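Folding and storing cloths, a short thread. Grey ones mostly, as they show creases least and get treated worst.
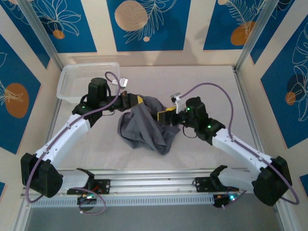
Roxana Vasiliu: I gave up folding mine years ago and just push them in the drawer. Does it make any difference to the cloth?

To the cloth, very little. To the drawer, a lot. A bunched cloth traps air and takes up the height of several flat ones. My kitchen drawer is 12 cm deep inside and the folded stack fits with room for the runner.

Order of work, starting from a heap. Find one edge before anything else. Run a hand along it to a corner, then carry on along the next edge to the second corner. Don't hunt for corners in the middle of the pile, you will pick up a fold and think it's a hem.

With two corners held, lift and let the weight pull it straight. One shake. Lay it down far edge first and draw it towards you.

Smooth from the centre out. Creases pushed inwards end up under the first fold and stay there until the next wash.

Fold in half lengthways, then in 3 across. Thirds give you a closed edge at the front — easier to pull one out without dragging its neighbour. Quarters are fine for thin cloths. On a waffle weave they spring open.

Garments are a different job. Sleeves in first, then treat the body as a rectangle. T-shirts with twisted side seams will never lie square, so line up the shoulders and ignore the hem.

Surface matters more than I expected. A pale matt worktop is good, the edge of a grey cloth is easy to find against it. Gloss lets the bottom layer slide. On a bed everything sinks.

I have two sets on the go, the Jima cotton and the Lã blend. The Jima ones came up shorter on one side after the first hot wash and now fold to a slight trapezium. The Lã ones have kept their shape since December but pick up lint.

Store folded edge up, in a row. Stacked flat, the bottom 2 never get used.

Washing temperatures and the business with the Plelbridge drawer dividers tomorrow. The dividers are 6 mm too long.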